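**Ticket 221: right hand won't let go of the roll (sim)**
Status: open again
Machine: shop PC, Brokska kitchen scene, two-arm setup
Opened: October 27, 2020

### Problem

Pick and place from plate to cutting board. The right hand closes on the roll, lifts, and then the release command does nothing I can see. The log says "grip open, OK" every time. I don't believe the log.

This was marked fixed in August under the Trerkholm update. I reran the old test file and got the same stall, so whatever got fixed was something else.

### Tried so far

1. Restarted the sim with a clean cache. No change. I don't know why this is still the first line of the help page.
2. Lowered grip force from 8 to 3. The roll slips a little during the lift, and the hand still doesn't open on command. So much for the "too much squeeze" theory from the last ticket.
3. Swapped the hand model for the Gunnlaugsson one. It opens fine in an empty scene. Put the plate back and it sticks. That points at contact between the fingers and the plate rim, but I've been sure about this before and been wrong.
4. Turned off the left arm's controller completely. Same stall. The left arm gets blamed for everything on this build and I'd like that to stop.
5. Ran it again with both arms on and paused at step 842, where the release command goes out. Fingers still curled, roll between them and the rim of the plate, forearm over the board. Left hand is parked next to the gray appliance.
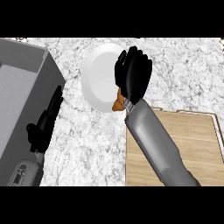
### What I think is going on

The lift is too short. If the fingers are still touching the rim when release is sent, the solver may be holding them shut and reporting the command as done. "OK" seems to mean "message received" and nothing more.

The Cisano patch is supposed to handle this. Its notes say "improved contact behavior," which could mean anything. I'm not installing it on the shop machine until somebody shows me a before and after log from the same test file.

### Next

- Raise the lift height and rerun with no other changes
- Print real finger joint angles next to the "OK" line
- Try it with the plate's collision shape turned off
- Leave the real arm unplugged until this is closed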